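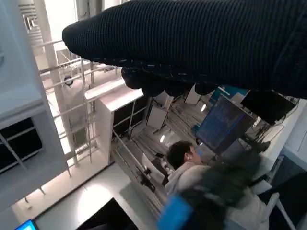 Broter has published a shared set of working rules for robot arms that run in the same rooms where people sit at desks, and anyone is free to use them. The Fluvberg Rules, named after the building where they were written and tested, cover soft covers on grippers, the distance between an arm and the nearest seat, and what has to happen before a wrist camera is switched on. They were written for ordinary open-plan workplaces, where a person may be facing a monitor with an earbud in while a fabric-covered gripper moves close by. A warning beep is easy to miss in that setting, so the rules ask for a signal people can see from their chairs as well as one they can hear.

The document runs to 76 pages, and nearly half of that is checklists. "We wanted something a new hire could pick up on the first morning and use before lunch," said Mahnaz Kiani, who led the writing at Broter. "The best comments came from people who don't work with robots at all. They just sit next to them! They told us where they look, when they stand up and what makes them jump."

Work began in May with partners Azimi and Indik. Azimi looked after the sections on knit and fabric covers, including how often a cover should be checked for lint, loose threads and worn spots. Indik wrote the part on handling everyday household goods such as plastic boxes and bowls, which slide and tip more easily than most factory parts.
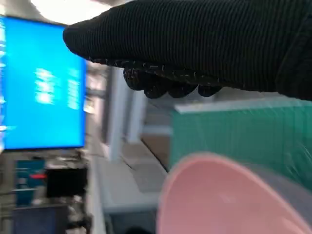
That part also sets out how a work surface should be laid out before a run, with cables kept out of the arm's reach and a clear path left on the floor for anyone walking past. Objects used in a run are listed beforehand, and the list stays at the station until the arm is parked.

Speed gets a chapter of its own. The rules describe 4 working zones, from the space right around the gripper out to the shared walkway, and say who may be in each one while the arm is powered. A person sitting in the nearest zone must be able to reach a stop button without getting up.

"People ask me whether this slows the work down," said Vitalii Karpenko, who ran the trials. "Setup takes a bit longer, yes. But the team talks to each other more, and I love seeing that – someone calls out before a move, someone answers, and off they go."

The rules are voluntary and do not replace any legal duty or formal safety standard. Broter will collect comments from users and plans to put out a revised version once a year. Shops, labs and schools may copy the checklists and change them to fit their own rooms, as long as the changes are marked.

The Fluvberg Rules can be requested at no cost from the Broter press office, which is also taking sign-ups for open reading sessions at the Fluvberg building.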